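About Sisent

Visiting the handling lab
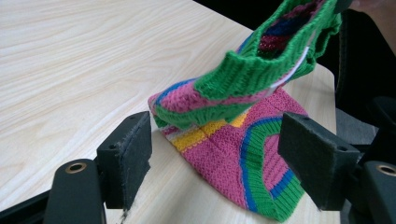

Sisent develops grasping methods for textiles and other soft goods. The company occupies a single floor of 3663 square feet, split between a handling lab, a small machine shop and an office. Knitwear is the main line of work at present. It stretches, folds over on itself and rarely lies the same way twice, and most grippers built for boxes and bottles handle it poorly.

Demonstrations are done with hand-held grippers. An operator works through a task at a table, such as sorting, stacking or laying pieces flat, and the recording is used to train the arm. Foam-faced fingers are standard on the knitwear bench. Harder pads were tried first and tended to pull loops on ribbed cuffs. The current library, called Mensah, holds 2777 demonstrations of knitted items, many of them small and brightly striped. Plain gray socks were used in the first year and proved too easy to separate from the table.

The lab opens to visitors one Tuesday a month, except in July. A visit takes 90 minutes and starts at the knitwear bench, where Yayra Eshun runs a sorting task by hand and then repeats it on Toter, the company's two-arm test station. Visitors may use the hand-held gripper themselves. Most people close it too early on the first few attempts – the fingers need to be further down over the fabric than it looks from above.

Failed grasps are left in the demonstration. Toter still has trouble with two layers of similar knit, and lifts both more often than we would like. Borislav Popescu keeps the failure log and will go through recent entries with anyone interested. Questions on control software go to Isamu Kaneko.

Groups are limited to eight. School and college groups are welcome on the same terms. Closed shoes are required in the machine shop, and long hair must be tied back near Toter.

To book a place, contact Leanne Pilkington at the front office. Parking is at the rear of the building, off the loading road.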